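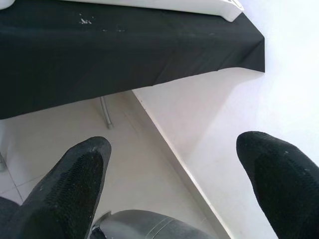 Sioned Jarman

Minutes, good practice group, November

Kolbrún Lykkegaard in the chair. Apologies from the Voltenora side, who sent written comments on section 4.

1. Last minutes
Agreed, with one fix: the speed limit for shared rooms was put forward by Eskildsen, and I had it down as Kutden. Sorry, both!

2. Table and cloth rule
A really good discussion, and the longest of the afternoon. The draft says any cloth on a work table must be pinned or clipped where it hangs past the front edge. Kutden asked if corners count as well. Kolbrún felt strongly that they do, as a corner fold hangs loose and an open gripper coming in low can catch it. Agreed to write "all hanging edges and corners". Black cloth stays allowed - it gives a plain background - but it shows every speck, so a wipe or lint roller goes on the start-of-day list.

3. Finger pads
Tima has now read through 687 log entries from member sites, a huge piece of work, and the meeting thanked them warmly. Of these, 174 mention dust or fluff on the grip pads. We were all delighted to have proper numbers for once. New wording: check both pads before the first run and again after any change of cloth. Eskildsen would like a photo of the pads kept with each check. Left open.

4. Floor clearance
Voltenora's comments were read out. They want table legs and raised platforms marked on the room plan whenever the arm can reach below table height. Everyone liked this. The stopping distance in the draft stays at 20 cm until Tima has tried it on tiled floors and on carpet.

5. Sign-off sheet
Down to one page at last! Kutden will test it with their evening shift and bring back the crossings-out.

Actions
Kolbrún - reword section 2, send round before the next call
Tima - stopping tests, both floor types
Kutden - trial of the sign-off sheet
Sioned - ask Voltenora for their room plan symbols

6. Any other business
Comments on the full draft now stand at 107. Kolbrún will sort them by section. Next meeting at 2.30 pm, same link.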